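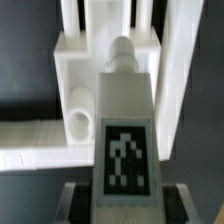

# Endurance Racing for Newcomers: Notes for Session 3

**Stints, stops and the long game**

Welcome back, and thank you for all the questions after last time, which were so good that I have rewritten half of these notes to make room for them. We looked then at how a single lap is put together. Now we stretch things out and ask what happens when a race lasts 6 hours, when two or three people share one car, and when the quickest driver on the entry list may well finish a long way down the order.

Please read as far as "Fuel and tyres" before we meet. The rest will make more sense once we've talked it through, but you're welcome to read on if you can't help yourself (I never can).

## What is a stint?

A stint is the stretch of driving between two stops. People use the word a bit loosely. Sometimes they mean one tank of fuel, and sometimes they mean the whole time one driver is at the wheel, which might cover two or even three tanks. In these notes I'll say *fuel stint* for the first and *driver stint* for the second, and I'd ask you to do the same in your written work, just so that I can follow your sums!

Most long races set limits on how long a driver may stay in the car without a break, and on how little each member of the crew may drive in total. The exact limits change from series to series, so always look them up in the rules for the race you're studying. A team with one very fast driver and one slower one can't simply leave the fast one in until the flag. The slower driver's time has to go somewhere, and deciding where is one of the nicest puzzles in the sport.

## Fuel and tyres

A full tank is heavy, and a heavy car is slow. As the fuel burns away the car gets lighter and the lap times ought to come down. At the same time the tyres are wearing, which pushes the lap times up again. Whether a car gets quicker or slower over a stint depends on which of those two wins, and it can change with the weather, the track surface and the way the person inside is driving.

We'll use a made-up circuit called Lirnbridge for all our working, mainly so that you aren't tempted to look up the answers. A lap of Lirnbridge takes exactly 2 minutes on a dry track, and our race there lasts 500 minutes. Our car uses 3 litres of fuel a lap.

**Worked problem.** How many laps can we complete if we never stop?

> 500 ÷ 2 = 250 laps
>
> 250 × 3 = 750 litres of fuel

Of course no car of ours could carry 750 litres, so we have to stop, and every stop costs us laps. Suppose the tank holds 90 litres. That gives us 30 laps, or one hour, on each fuel stint. Work out for yourselves how many stops we need before you come to the session, and don't forget that time spent in the pit lane uses up the 500 minutes as well. If you get an answer that isn't a whole number, have a think about what the left-over part means for the last stint.

## Three imaginary teams

For the rest of the course we'll follow three teams, and you'll get to know them rather well.

- **Stitik** has two drivers of nearly equal pace. Its tyre wear is gentle and its pit stops are slow.
- **Woltgate** has one very quick driver and two steady ones. It tends to be hard on its tyres.
- **Dalgleish** has the slowest car over one lap and the best fuel use of the three.

Before you read any further, jot down which you'd back to win at Lirnbridge. Keep the note somewhere safe, as I'd like you to look at it again in the last session.

My own first guess, years ago, would always have been the team with the quick driver. It's a natural thing to think if you've come to this from sprint racing, where a good start and a few brave laps can settle things. Over a long race a car that saves a little fuel on every lap may be able to skip a stop altogether, and a skipped stop is worth a great deal of brave driving. Then again, saving fuel usually means lifting off early before the corners, and that costs time too. You have to put the two side by side and see.

## Handing over the car

Driver changes look frantic on television, and they are fairly frantic in person as well. The driver climbing out loosens the belts while the next one waits with the seat insert, if the two are different heights. A helper reaches in to fasten the belts and connect the radio and the drinks tube.

In some series the change may happen while fuel is going in, and in others it may not. Check this before you write a plan. I've marked many a lovely plan that fell over on this one point, and it always pains me.

## To prepare

1. Finish the Lirnbridge stop problem, showing your working.
2. Draw up a driver plan for Woltgate. Say who starts, who finishes, and where you have put the steady drivers' time.
3. Write a short paragraph on how your plan would change if rain came at the halfway point.

Rough working is perfectly fine, and pencil is better than pen. We'll begin with question 2, so bring a spare copy of your driver plan to swap with a neighbour.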